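Speaker notes — Eating outdoors past the summer

Slide 1. Title

Welcome people, thank the club for the room. Say that the talk runs to the tea break and that the recipe sheet is by the door.

Start with the patio. We laid it four years ago and for the first two we hardly ate on it. The table was too far from the kitchen door and everything had to be carried round the water butt. Moving the table did more than any cooking gear we bought.

Slide 2. What we cook on

The Kenel grill is a plain kettle with a lid. I have no complaints except the ash tray, which sticks. Mention that the Zusotora we had before it was bigger and used twice the charcoal for the same four chops.

Ask who cooks on gas. Usually half the room. Most of what follows works on either, but the flatbreads want a proper hot patch, so gas people should leave the lid down for longer first.

Slide 3. Dough

Flatbreads are the dish I get asked for. Flour, yoghurt, salt, a spoon of oil. No yeast. Mix it indoors, rest it under a cloth while the grill heats up, then roll it thin. If it springs back, leave it and do the salad.

Roll on whatever you have, as long as it doesn't slide. A floured board with a damp tea towel under it is fine. Stack the rolled breads with greaseproof paper between them or they will stick and you will have to start again.

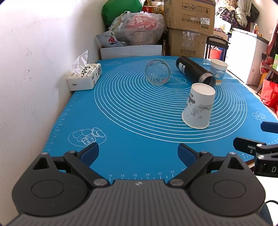
Blue silicone mat with printed rings and a ruler scale.

Cook them straight on the bars, a minute or so a side. Wrap them in a clean towel as they come off. They go stiff if they sit in the open air.

Slide 4. Sauces and sides

Three that keep well: green herb sauce, charred onions in vinegar, and the bean salad from the sheet. All can be made the day before. The bean salad is better for it.

The herb sauce is the Valdebenito one, from the deli of that name where I used to buy it by the tub. Mine has more garlic. Don't put it through a blender for too long — it turns bitter.

Slide 5. Keeping going when it gets cold

We ate outside in December last year, soup and flatbreads, coats on. Short meal, but a good one. Blankets on the chairs help more than a heater. Warm the bowls in the oven before you take them out.

Covers: the Ukum one has lasted. Tie it down on the side the wind comes from, and take it off on dry days so the table can air.

Slide 6. Questions

Likely ones: cleaning the bars (hot, with a wire brush, then a wipe of oil), wasps (cover the jam, move the bin), and whether the dough freezes. It does, in balls, before rolling. Thaw it in the fridge overnight.

Remind people to return their mugs to the hatch.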